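Robots at Work: What Happens in the Kitchen at Clerkow

Level: grades 4 to 6
Last checked: 20/06/2020

Clerkow is a company that cooks meals for schools and offices. Its kitchen sends out 1000 meals on a working day. Until last November, people did every step by hand. Now robot arms do a few of the steps. This page explains which steps changed, how the machines do them, and what the people in the kitchen do now.

What is automation?

Automation means giving a job, or part of a job, to a machine that can do it without a person guiding every move. A dishwasher is a simple kind of automation. You load it, press a button, and it follows a set list of steps: fill, wash, rinse, drain.

A robot arm is a more flexible kind. A dishwasher can only wash dishes. A robot arm can be given one list of steps in the morning and a different list after lunch. The list of steps is called a program.

The parts of a robot arm

A robot arm has stiff parts called links and moving parts called joints. Your own arm works in a similar way. Your upper arm and forearm are like links. Your shoulder, elbow and wrist are like joints.

The arms at Clerkow have 6 joints each. Inside each joint is an electric motor and a sensor. The motor turns the joint. The sensor measures how far the joint has turned and reports this to the computer many times every second.

At the end of the arm is the gripper. The gripper is the part that picks things up. Most grippers have two fingers that open and close. A human hand is much better at feeling things, so the program has to tell the gripper how hard to squeeze. Too little force and a roll falls on the floor. Too much force and the roll is flat.

What the machines do at Clerkow

The kitchen has 3 robot arms. They came from a supplier named Dranis, and each one has its own task.

The first arm moves bread from a rack to a tray. The second arm puts lids on soup cups. The third arm places one piece of food on each plate and slides the plate along to the next station.

These tasks have something in common. They repeat, the objects are nearly the same size each time, and the object is always in a place the program expects. Robot arms do well under those conditions. They do poorly when things change. If a tray arrives turned the wrong way, the arm stops and a yellow light comes on. A person then turns the tray and presses a button to continue.

Other tasks stayed with people. Nobody has taught the arms to taste sauce, to notice that a box of lettuce smells old, or to decide what to cook when a delivery is late.

A job that changed: Su-bin Yeom

Su-bin Yeom has worked in the Clerkow kitchen since before the arms arrived. Her old job was plating. She stood at a long table and put food on plates for most of her shift. Her wrists hurt by the end of the week.

Her job is now called cell operator. A cell is the area around one robot. At the start of a shift she checks that the gripper is clean, that the floor marks are clear, and that the stop button works. During the shift she refills trays, answers the yellow light, and pulls out any plate that does not look right.

She also had to learn new things. The company gave her 70 hours of training. She learned how to read error messages, how to teach the arm a new position, and how to write down a fault so that a technician can find it later.

"The first weeks were slow," she says. "I could plate faster than the robot, and I wanted to push it out of the way. Now I plan the next menu change while it runs."

Not every change was welcome. Two of her coworkers did not want to work with the arms and asked to move to the bakery section. There are also fewer people at the plating table than before, so there is less talking during the shift. Some workers miss that. The company says it did not let anyone go, but it has not hired new people for plating either. When adults discuss automation, this is one of the things they disagree about: a job can disappear slowly, even if no person loses one on a certain day.

Practicing before the real kitchen

A new program is not tried on real food first. It is tried in a simulation, a kitchen that exists only inside a computer. In a simulation, the arm can knock over a plate and no one has to sweep. The programmer changes a number and runs it again. 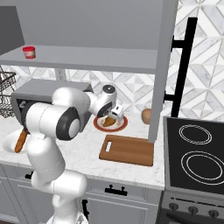 Image: computer simulation. Source: Bettencourt learning pages, Automation unit.

Look at where the gripper is. It points down over the plate with the red-orange rim, directly above the golden-brown food. A program has to give the arm a height as well as a place on the counter. The toaster oven matters too. The arm passes in front of it, and the program must keep a safe distance from anything the arm could hit.

A simulation has limits. Real bread bends and leaves crumbs. Real counters get slippery. For this reason the Clerkow team tests each program again in the real kitchen at low speed, with a person next to the stop button.

Safety rules in the cell

1. No one reaches into the cell while the arm is moving.
2. Long hair is tied back and sleeves are kept short.
3. The stop button is tested at the start of every shift.
4. After a stop, one person checks the cell before the arm is started again.

Words to know

Cell – the work area around one robot.
Gripper – the part at the end of the arm that holds things.
Joint – a place where the arm can turn.
Link – a stiff part between two joints.
Program – the list of steps a machine follows.
Sensor – a device that measures something, such as an angle.

Try it at home or in class

Write a program for putting a slice of bread on a plate. Use one short instruction per line. Give the list to a partner, who must do exactly what it says and nothing more. Mark the line where it first goes wrong, fix that line, and run it again.

Next in this unit: Sorting packages at the Drundent warehouse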